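Conham Circuit Club Racing: Qualifying and Grid Procedure FAQ

This page covers qualifying and grid formation for the Bestirum Sprint Series at Conham. It applies to all cars entered in the series, including guest entries. Where it differs from the supplementary regulations issued for a meeting, the supplementary regulations apply.

How is qualifying organized?

Qualifying is run in three segments: Q1, Q2 and Q3. Every car that has passed scrutineering may take part in Q1. The slowest 6 cars are eliminated at the end of Q1 and a further 6 at the end of Q2. The remaining cars contest Q3 for the front of the grid.

If fewer cars are entered than the format requires, the clerk of the course may drop Q2. This will be announced at the drivers' briefing and posted on the notice board outside race control.

Are lap times carried over from one segment to the next?

No. All times are deleted at the start of each segment. A car that reaches Q3 and sets no time there is placed last among the Q3 cars, whatever it did in Q2.

What happens if two drivers set the same time?

Times are taken to one thousandth of a second. If they are still equal, the driver who set the time first is placed ahead. If both drivers crossed the line on the same lap count, the order of crossing the line decides.

What counts as a timed lap?

A lap counts if the car crosses the timing line at the start and at the end of it, with the session green at the start of the lap, and stays within track limits. A lap that starts before the checkered flag is shown will count, even if it ends after the flag. A lap that starts after the flag will not.

The out lap never counts. At Conham the pit exit joins the track past the timing line, so the transponder does not register a start until the car has completed the out lap.

How are track limits enforced?

A car is off track when no part of it is in contact with the surface inside the white lines. The curbs are not part of the track. The lap on which this happens is deleted. If it happens at Zotcombe, the last corner, the following lap is deleted as well, as the extra speed carries onto the straight.

Deleted laps are shown on the timing screen with a letter D. Teams are expected to watch the screen. Race control does not radio individual teams to confirm a deletion.

What is the elimination line on the timing screen?

It marks the last position that will go through to the next segment. The line shows the position at that moment only. It does not predict how much the track will improve, and track improvement at Conham is often large in the closing minutes, above all when the session follows rain or a support race on a different tire compound. A team that keeps its car in the garage while close to the line does so at its own risk. A car that is overtaken on the timing screen has no claim to an extra lap.

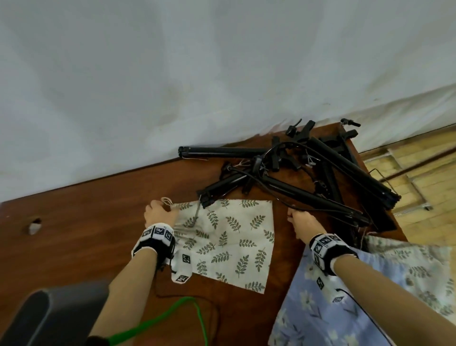

What happens under a red flag?

All cars slow down and return to the pit lane. The session clock stops. Laps in progress are void, including laps that were already faster than the driver's best at the last split. The session restarts when the pit exit light turns green, and the clock resumes from the time remaining.

If less time remains than is needed for an out lap and the start of a timed lap, the session will not be restarted. The order at the time of the red flag stands.

Does a driver who causes a red flag lose a lap time?

Yes. The driver's fastest time in that segment is deleted and the next fastest is used. The driver may take no further part in the session. Mechanical failure is treated the same way as an accident if the car stops on the racing surface. A car that is parked behind a barrier opening without stopping the session is not penalized.

What if a driver does not set a time at all?

The driver may apply to the stewards to start from the back of the grid. The application must be in writing and must reach race control within the protest period. The stewards will normally allow it if the driver set a satisfactory time in practice at the same meeting. When several drivers are admitted this way, they are ordered by their best practice times.

How are grid penalties applied?

Penalties are applied in the order in which they were issued. A driver with a drop of 4 places who qualified ninth will start thirteenth, subject to penalties given to other drivers. Places that cannot be served are not carried to the next race. A start from the pit lane replaces any drop in places.

Changing a sealed engine between qualifying and the race brings a drop of 9 places. Changing a gearbox carries no penalty if the technical delegate was told before the work started.

Can a tire set be changed after qualifying?

Cars that reach Q3 must start the race on the set used for their fastest Q2 lap, unless the race is declared wet. All other cars have a free choice. A damaged tire may be replaced with one of similar wear, with the approval of the technical delegate.

When is the grid final?

A provisional grid is published once the protest period has ended. The final grid is published one hour before the start of the race. For meetings with qualifying on Saturday, the provisional grid is normally posted the same evening. After the final grid is issued, a withdrawn car leaves its slot empty and the other cars do not move up.

Can a qualifying result be protested?

A result may be protested by a competitor in the same class, on the standard form, with the fee paid. Decisions of fact made by the track limits judges and the timekeepers cannot be protested. An error in transcribing a time is not a decision of fact and will be corrected on request.

How long is a lap?

The series uses the full circuit, which measures 3612 meters. The short layout, which leaves out the Yousafzai loop, is used for testing only. Lap times set on the short layout are not accepted for any purpose under these rules.

Where are the results published?

Results are posted on the notice board and on the timing page of this site. The signed copy on the notice board is the official version.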